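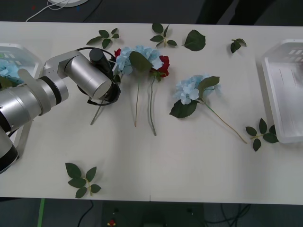
*Faux hydrangeas and red roses on the white table, with a few spare leaves.*

I've been keeping fake flowers in the house for over 10 years now, and I still get asked whether they're a pain to look after. They're really not! But they do get dusty, and they look sad if you just shove the whole bunch in a vase and walk away, so a couple of times a year I take everything apart and start over.

First thing, lay it all out flat. I like a plain white surface for this (you can see every loose petal and bit of fluff), and I group the stems by color before I touch a vase. Pale blue and deep red is my favorite mix at the moment. The big hydrangea heads do most of the work, and the roses go in close beside them so the red peeks out.

For dust, a hair dryer on the cool setting gets most of it. Hold the bloom upside down and go gently, especially with hydrangeas, all those tiny florets love to trap stuff. A soft makeup brush gets into the roses. I don't dunk mine in water anymore – I did that once with a cheap red one and the color ran all over my sink.

Leaves fall off. Save them! I keep mine in an old Jeneo cookie tin, and when a stem looks bare I slide one back on with a tiny dab of craft glue. You can also just tuck a loose leaf between two blooms and skip the glue.

Now the stems. Try not to cut them all to one length. I let the roses run a bit longer than the hydrangeas while I'm planning, then bend the extra up inside the vase, so I can change my mind later. If you do cut, use wire cutters, please, and leave your good kitchen scissors out of it. Ask me how I know.

Build the bunch lying down, biggest bloom first, then hold it all at the point where the stems cross and wrap it with floral tape. My roll came from the craft store in Celham and it's lasted since July of last year.

Next up on my list is the dried lavender in the hallway, which sheds if you so much as look at it.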